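**Do frozen dumplings and the like keep once the bag's been opened?**

*Etornam Odoi*

I bought 11 bags in the sale at Priswood (I know, I know) and we're only two of us. How long have I got once a bag's open?

**marrowfat_jo**

I give mine a couple of months. They're fine to eat after that but they go dry round the edges. Press the air out and run your thumb along the seal twice, crumbs get in it.
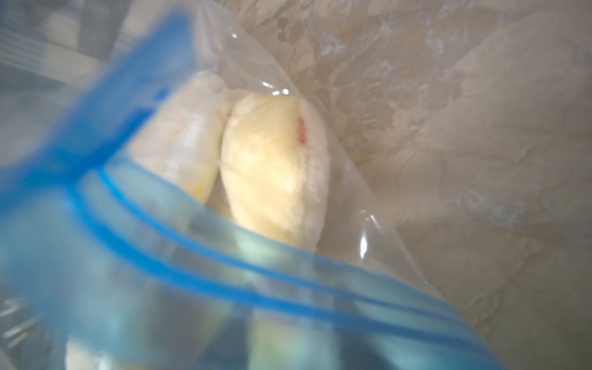
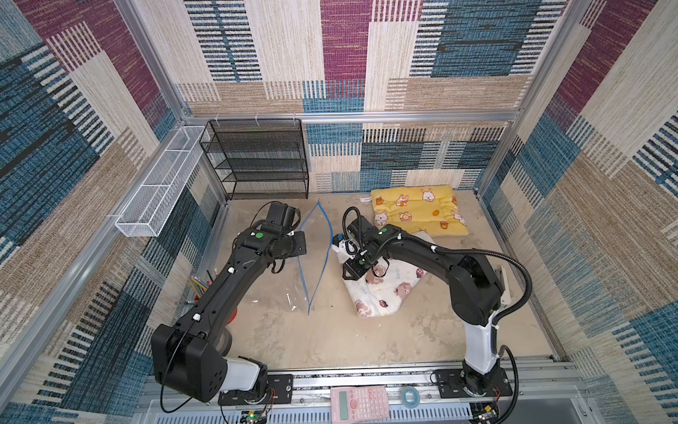
And keep them off the door shelf, it's the warmest bit! Mine go at the back under the peas.

**Stoica8**

just eat them quicker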